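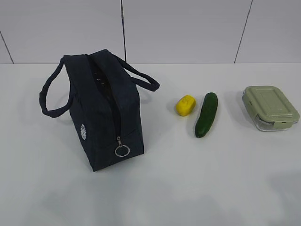 Fig. 3: Bag, cucumber, yellow soap and the box with the green lid, set out before packing

3. Packing your Drikley lunch bag

I wrote this section after my third squashed lunch, so please learn from me! You'll want a clear bit of worktop and a couple of minutes.

3.1 Stand the bag upright and let the handles flop outwards. If they fall across the top they catch in the zip (mine did, constantly, all through April).

3.2 Take hold of the ring on the zip pull and open it all the way. Half open feels like enough until you try to get a box in. 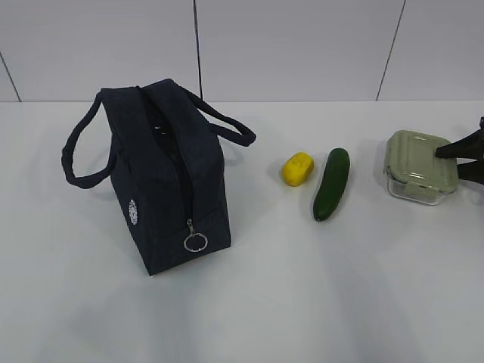
3.3 Check the lid is clipped down on every side, then put the glass box in first, flat on the base. It's the heaviest thing you've got, so it wants to be low down.

Note: Dulce Orozco swears by putting the box in on its edge. Fine for sandwiches, hopeless for soup.

3.4 Slide the cucumber in lengthways along one side. Long things never sit nicely across the middle. 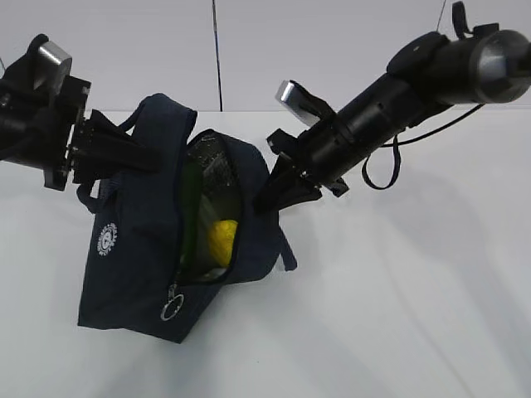
Fig. 4: Zip spread wide, long green item along the side, yellow one near the bottom of the opening

3.5 Soap goes in last. I take a bar for the sink at work, and I wrap it if there's any bare food about.

Caution: don't lift the bag by one handle while it's open. Glass boxes are heavier than they look. 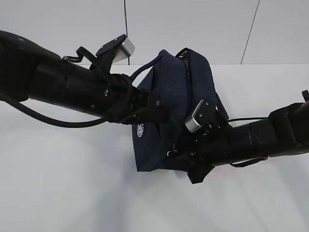 3.6 Give the sides a gentle tug to settle everything, then close the zip slowly, tucking the lining in with a finger as you go.

For washing the lining, see section 4.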